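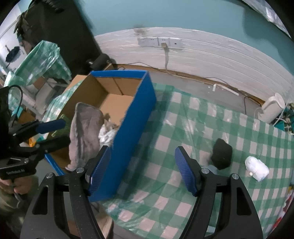

Socks, a blanket and a box: tidying a bed with a pair of hand-held grippers.

Wanska has put 39 households on its books to teach robots how to tidy a bedroom, and the trade press has been very kind to it. I'm less sure.

The method is simple enough. A person takes a gripper in each hand and does the chore with those instead of fingers, and the recordings go off to train a policy. No robot in the house, no teleop rig, no engineer on the couch. Wycliffe Odera, who runs the program, told me a new demonstrator is up to speed after 2 hours and that the company wants 800 clean sorting runs by January.

What counts as clean? I asked twice. A run passes if the clothes end up in the right spot and neither gripper drops anything. Fair enough, but a person who fumbles a sock and picks it up again has just shown the robot something useful, and under these rules that run goes in the bin.

Then there's the matter of whose wrists are doing the work. People steer a gripper with years of habit behind them, and they lean, twist and reach in ways a bolted-down arm can't copy. Meifang Feng, who spent four years on remote-control demos at Drirus, reckons a good chunk of hand-collected data turns out to be unreachable once you try it on a real arm. Odera says they filter for that. He wouldn't say how much is left afterwards.

I do like that the homes are real homes - checked sheets, tangled chargers, a kettle in the corner. Lab bedrooms never have any of that. But I'd want to see one arm sort one load in a flat it hasn't met before I got excited, and Wanska has no date for that yet.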